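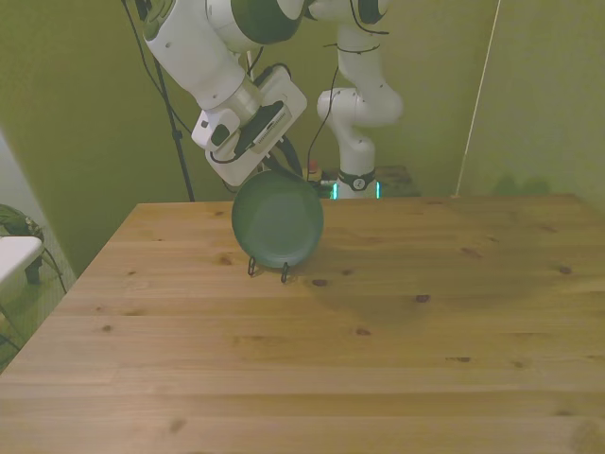

Gripper fault halts plate-handling trials at Kulitz

6 April 2021

Trials of a robot arm that handles tableware have been suspended at the Kulitz test site after its gripper let go of a plate without being told to. No one was hurt.

The fault happened during a long run of placing tests, in which the arm picks up a plate by the rim, turns it on edge and lowers it into a wire stand. The gripper opened while the arm was still moving sideways. The plate hit the floor and broke, and pieces were found under a desk on the other side of the room.

Zitley, the company running the trials, said the arm had completed 251 placements that day before the failure. The operator pressed the emergency stop, but the plate had already landed.

Engineers have traced the problem to a cable that carries power and signals to the gripper. It had been rubbing against the wrist each time the arm tilted forward, and the outer covering had worn through. When the signal dropped out, the gripper restarted and went to its default position – fully open.

"The cable is a cheap part and we can change it in a few minutes," said Nadège Gilbert, who leads testing at Zitley. "What worries me more is the default. If the gripper loses its signal while it is holding something, it should keep holding it."

The gripper was supplied by Courtois. Zitley said the restart setting was one it had chosen itself during early set-up, when staff wanted to be able to free a jammed plate by hand, and it had never been changed back.

A check of the logs found two shorter signal losses in the week before the breakage. Both came when the gripper was empty, and neither raised an alarm.

Zitley has now fitted a longer cable with a clip to keep it clear of the wrist, and the gripper will stay closed after a restart. Any loss of signal lasting more than 115 milliseconds will stop the arm and sound a warning. Cables will be inspected after every 300 placements and replaced after 700, whether or not they show wear.

Staff must also wear eye protection whenever an arm is handling plates, including when they are only watching.

Husavico, which plans to use the system in its canteen kitchens, has been given a copy of the fault report. Its own trial was due to begin in May and has been put back until the new settings have been tested. No new date has been set.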